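The white shelves by the brick wall

Wednesday, December 20, 2023

I promised in November that I would write about the shelves, and then I did not write anything for weeks. My sister asked me on the phone if the blog was finished. It is not finished, I was only tidying.

When I moved to this flat, the big white shelving unit was already in it. The previous tenant, Lindalva Queiroz, left it because it is tall and would not go down the stairs in one piece. She asked me for 20 pounds and a cup of tea. I think she was happy to see it stay next to the brick wall, where it had always been.

For the first year I put everything on it. Letters, chargers, keys for doors I do not have any more, a bag of screws from Storach which I kept for a table that I gave away. White paint is not kind to this habit. Every small thing shows, and the dust shows also.

So this month I took everything down and put it on the bed. I washed the shelves with warm water and a little soap, first the top and then downwards, and I dried them with an old towel. In the corners I used a toothbrush. It took me one whole Saturday, with a stop for lentils.

Then came the difficult part, what to put back. My friend Mohsin Rana gave me a rule, which he has from his mother: one cubby, one or two things, and then you close your hand. I did not believe in it at first. I filled the middle part with 13 books and it looked like a shop that is closing. I took them out again and moved them to the bedroom, where I read anyway.

Now there is a pink book, leaning a little, and next to it a small wooden box with two compartments. I wanted to keep stamps in one side and buttons in the other, but I have not decided. On the left I kept a pale pink round vessel, because the colour goes well with the book. I did not plan this — I noticed it only when both were already standing there.

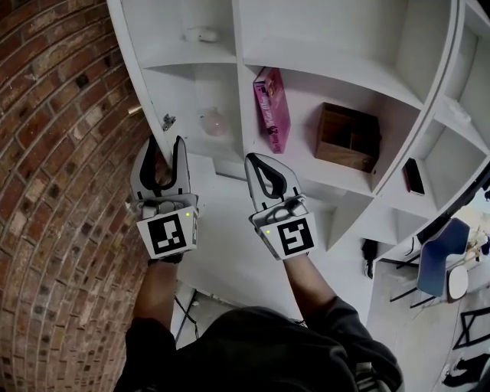 The white shelves and the brick wall, with the pink book in the middle.

The wall I left as it is. Some bricks are almost black and I like them best. A neighbour told me to paint it white to match the unit, but then I would lose the orange ones too, and the room would be cold to look at.

What is still to do: the box of cables (44 of them, I counted because I was angry), and a better place for the letters. I saw a letter tray from Marinho that I like, but I will wait until January to buy it. If you have a good way to keep cables, please write it in the comments.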